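Storkia Newsletter
04/06/2024

Can a machine put the shoes away yet?

Readers ask us some version of this every month. They have seen a short clip of a robot folding a towel or loading a dishwasher, and they want to know when they can buy one, or whether the back of their store could use one for returns. We have put off answering because the answer keeps moving. This spring we decided to look at one small chore and stay with it.

The chore is putting loose shoes in a bin. Anyone with children does it daily. Anyone who has worked the returns counter at a shoe store does it all shift. A person needs no training for it, and that makes it a fair place to start.

Mirsad Radonjić handles equipment reviews for us and spent several days at the Plulport workshop, where pairs of table-mounted arms are being taught jobs of this kind. He also talked with Abdelaziz, who runs returns and restocking at a store a short drive away and has looked into buying equipment more than once. What follows comes from his notes.

The container matters more than we expected. A wide plastic bin with a thick rim is good for people because it is easy to lift and hard to crack. For an arm, the wall is something to get over. The hand has to come up high enough with whatever it is holding, clear the rim, go down far enough that the thing doesn't bounce out, then open and come back up the same way. A shoe held by the heel hangs lower than one held by the middle, so the height that cleared the rim last time may not clear it this time. 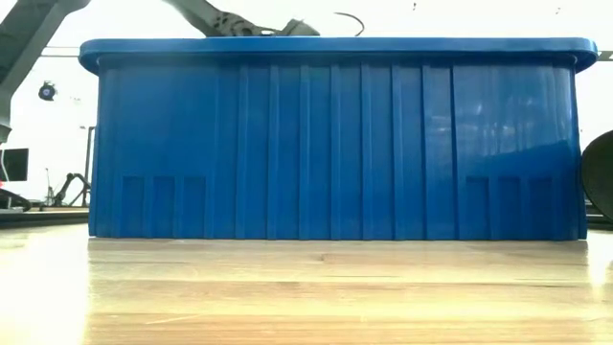
Home & Shop Floor

A bin like the blue one also blocks the view. From table level you see the wall and none of what is inside, and a camera placed there is no better off. Most setups get past this with more than one camera. One looks at the table from above or from the side, and others ride on the wrists of the arms so that they look straight at whatever the fingers are doing. That adds cables and it adds things to break, but Radonjić didn't meet anyone at Plulport who wanted to go back to a single view.

How the arms learn the job surprised some of us. Very little of it is written out as step-by-step commands. A person steers the arms through the chore while the cameras and the joints are recorded, then does it again with the shoes lying differently, and again. The software is trained on the recordings and then tries the chore alone. For a simple pick-up job the workshop likes to have nearly 1,000 recordings before it judges the result. This is slow, dull work for whoever is steering, and people trade off often.

Readers who run a shop should keep that in mind when they see a demonstration. Ask whether the arm is working from its training or whether someone in the room is steering it. Both can look the same from the front. A steered arm tells you that the hardware is able to do the job, which is useful to know. It tells you nothing about what happens when the operator goes home.

Radonjić asked to try steering one himself. He writes that the first shoe took him longer than he would like to admit and the second went on the floor. After a while he could do it without thinking about each joint, though he never got as quick as he is with his own hands. He had no sense of touch to go by, so he found himself watching the fingers and guessing how hard they were squeezing. His notes say his neck hurt.

Slide sandals sound like the easiest shoe of all. There are no laces and no buckle, and they weigh next to nothing. They also lie in more ways than you would think: sole down, sole up, on an edge, leaning on another sandal. A person turns the hand without noticing. An arm has to arrive at a good angle, and for a flat sole on a flat table the good angles are few. When a sandal lies on its edge there is more to grab, but a small nudge will tip it over and then the plan has to change.
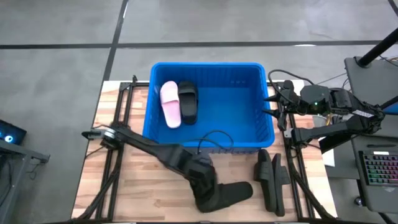
Chores We're Watching: Sorting and Putting Away

The job at this table is to get sandals into the blue crate, with an arm working from each side. A pink slide and a black one are lying in it, another black one is in the left gripper, and more are on the wood by the right-hand rail. It is a modest amount of work. Most people would have it finished before they had put down their coffee.

Two arms cost more than one, so a buyer will ask what the second is for. Part of the answer is reach. The side of the table that is awkward for one arm is easy for the other. The rest is that many chores really do take two hands. You hold a bag open with one and fill it with the other. You steady a box while you close the flap. For sandals alone one arm would probably do, but hardly any shop has only sandals.

Telling pairs apart is a separate job. Getting every shoe off the table and into a bin can be done without knowing which left goes with which right. A returns counter needs the pair kept together, in the right size, facing the right way in the right box. Abdelaziz was firm about this. "If it all goes in one bin, I still have to take it all out," he told Radonjić. "Then I have a bin to empty and a robot to dust." His store handles 800 pairs in a busy week in October, and he reckons the picking up is the smallest part of it. Reading the label, checking for wear and deciding whether the thing can be sold again take up the day.

We also looked at Plekosex, a planning tool that some smaller stores use to work out whether a piece of equipment will pay for itself. You enter the job, how long a person takes and how often someone has to step in and help the machine. That last number does the most to change the result. An arm that works slowly by itself through the night can be worth having. An arm that works at the same speed but needs a person every few minutes costs you the arm and the person. When Abdelaziz entered what he thought were generous numbers for his own counter, the payback came out at 11 years. He has gone back to looking at better shelving.

Homes are harder again. A shop can bolt a frame to the floor, fix the lighting and keep everyone else clear. In a front hall the shoes are behind the door, the dog has one of them and the light changes all day. A machine on wheels has to get itself there before it can start, and it has to be safe next to a toddler. None of the equipment at Plulport is meant to leave its table, and the people working on it don't claim otherwise.

Soft material is the other long-standing trouble. A sole keeps its shape when you grip it. Cloth and padding don't. Squeeze a strap and it folds up between the fingers, and the part you wanted to hold may slide off to one side. A longer piece will also swing as the arm moves, so where it ends up depends on how fast the arm was going. People deal with this by feel. Most grippers in this price range have little or no feel, and they lean heavily on the camera at the wrist. 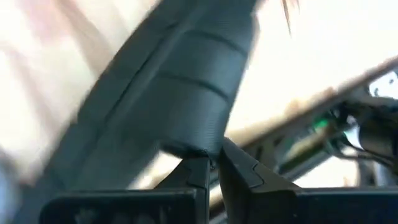

Should I wait for a home robot before I replace my vacuum or my washer?

Buy what you need now. Single-purpose machines are still far better at their one job than any general-purpose arm, and they cost much less. A washer bought this year will likely be worn out before a robot that loads it is on sale at an ordinary price, and a robot made for homes would have to work with the appliances people already own.

For shops the picture is a little better, as long as the job is narrow. Moving the same kind of item from one fixed place to another is within reach, and plenty of stockrooms have at least one task like that. Radonjić suggests writing down each time a member of staff does the task for 10 working days before calling any supplier. Note how long it took, what was different from the time before and what went wrong. If the "what was different" column is nearly blank, a machine may be worth pricing. If it is full, train another person.

Ask the supplier for an unedited recording of a full hour on your own goods, including the drops. Ask who comes out when it stops, and how soon. Ask what happens if you change your bins, because a new bin with a higher wall can mean going back and recording the job again. Get the answer to that one in writing.

A few readers wrote in last time about towel folding, and we haven't forgotten. Radonjić has a basket of mismatched towels set aside and plans to take it to Plulport on his next visit. If you have a chore you would like him to ask about, send it to the Storkia newsletter desk with a short note on how you do it by hand. Stockroom and kitchen jobs are especially welcome. Please don't send the items themselves.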